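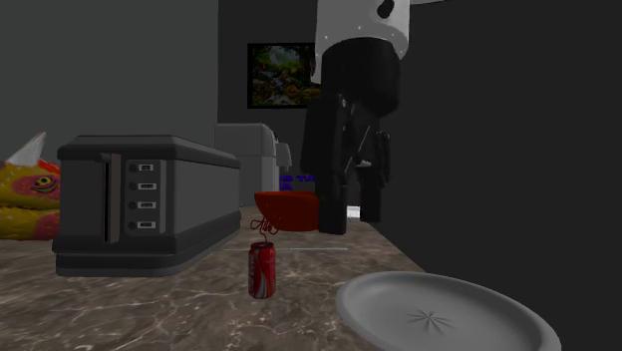

Toaster, marble, four buttons. Thread follows.

1/ My lease in Iddale ended in November, so I've spent the winter reading apartment listings. I now have opinions.

2/ "Cozy" means you can fry an egg without leaving the bed. "Charming" means the bathroom door is a curtain.

3/ One place in Rusdale wanted $400 extra a month for "in-unit laundry potential." I asked what the potential was. A pipe.

4/ The listing on Oberholzer Street had 36 photos. 30 were of the lobby.

5/ Application fee: $300, nonrefundable. For that money I expected at least a sandwich.

6/ Sirkka Salminen, my very patient agent, keeps telling me to "picture my life here." I pictured it. I was on hold with the gas company.

7/ Anyway, I signed for a one-bedroom over a dry cleaner. It gets light from the east and starch from below.

8/ Moving is on the 30th. If you own a truck, we have always been close.

9/ Update: Josué has a truck. Josué would like it known that he also has a bad back.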